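Chez Amard, le rangement des petites pièces commence par le contenant. « Un panier en fil à mailles carrées laisse passer tout ce qui est fin. Il faut un bac à l'intérieur », explique la responsable de l'atelier.
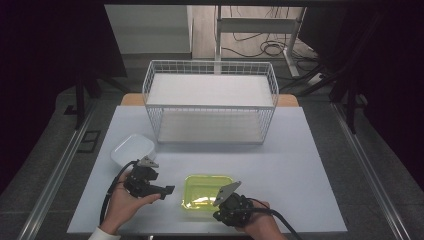 Elle réserve les bacs plastiques peu profonds aux visseries et limite la charge à 804 grammes par panier. « Au-delà, le fond fléchit. » Les bacs translucides se contrôlent sans ouvrir ni vider. Le lavage a lieu en janvier, à l'eau tiède, avec 2 rinçages.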